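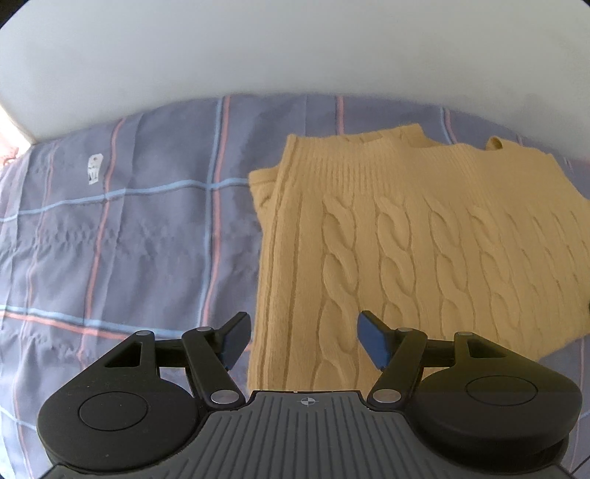 Figure 3. A yellow cable-knit sweater, folded and laid front side up on a plaid duvet cover.

4.2 The bed as a folding table

When I started this study I assumed that people would fold their clothes on a table. I'd even put a question about table height into the first round of home diaries, and I was quite proud of it. Then the diaries came back, and of the 300 folding sessions people wrote up for us, 174 took place on a bed. The table question went in the bin, and I spent most of June reading about beds instead.

The bed has a lot going for it. It's big, it's usually near the drawers, and you can spread out a whole basket of washing and still have room to work. It also has one large drawback, and anyone who has tried to get a crisp edge on a T-shirt while leaning over a doona will know what I mean. The surface gives. You press down to flatten a sleeve and the bedding sinks with it, so the crease you wanted ends up as a soft roll. In the Dallow households (the smaller of our two groups, mostly flats and units) people got around this by folding against their own chest first and only using the bed for the last turn. In the Skaven group, where the bedrooms were larger, they tended to lay things out flat and smooth from the middle outward.

Knitwear is where it gets interesting, at least to me. The sweater in Figure 3 is a good one to think with. It has a ribbed crew neckline, and the neck opening has bunched a little, which I saw over and over with chunky knits. Ribbing pulls itself in. You can pat it straight, look away, and find it's gone back to its favourite shape. Cables add to the trouble, being thicker than the knitting between them, so a fold that crosses a cable sits higher than a fold that runs beside it. Several diary keepers had worked this out for themselves and wrote things like "go with the ropes" or "fold between the lumps", and I've borrowed the second one for my own use at home.

Front side up also deserves a word. In the coding scheme (we used the Movari sheet, with a few extra boxes of our own) I'd lumped front-up and front-down together as "flat start". That was a mistake, and I had to go back through 89 entries to split them. The two really are different jobs. If you begin with the garment face down, you bring the sleeves in across the back and flip it at the end, and the neckline comes out on top looking neat. If you begin face up, the sleeves either get tucked underneath by feel or they cross the front and stay in view. People who tucked by feel were much more likely to say they'd "sort of" folded something – a category I hadn't planned for and ended up needing quite badly.

The cover matters more than I expected, too. Stripes and checks turned up in the diaries as a kind of free ruler. One person wrote that she lined up the side of every jumper with the same stripe so that the pile came out even, and after reading that I tried it on my own bed and was annoyed at how well it worked. A plaid like the one in Figure 3 gives you lines in both directions, though only where the cover is lying smooth. Where it ripples, the lines ripple with it, and you end up folding to a wobbly guide. Strong contrast between garment and bedding got a few mentions as well. Yellow on purple is easy on the eyes, while navy on navy at nine at night was described in one entry as "folding a shadow".

I should be careful about how far any of this goes. The Shetty inventory of household textiles lists more than 2,000 garment entries, and our diaries touched only a small corner of it, with very little in the way of coats or anything lined. We also asked people to write down what they did straight after doing it, and I suspect a fair few wrote it down over breakfast the next day. The tidier handwriting is a bit of a giveaway.

Still, I'm fairly comfortable with the main point of this section, that the surface belongs in any account of how clothes get folded. Past work I leaned on when planning the study treats the garment as the whole problem, and the flat hard table under it as a given. For most of our sessions there was no such table. There was a bed with a cover on it, and the folds people made were partly a response to that. In Section 4.3 I turn to where the folded things went next, and to the pile on the chair, which has its own box on the coding sheet and filled up faster than any other.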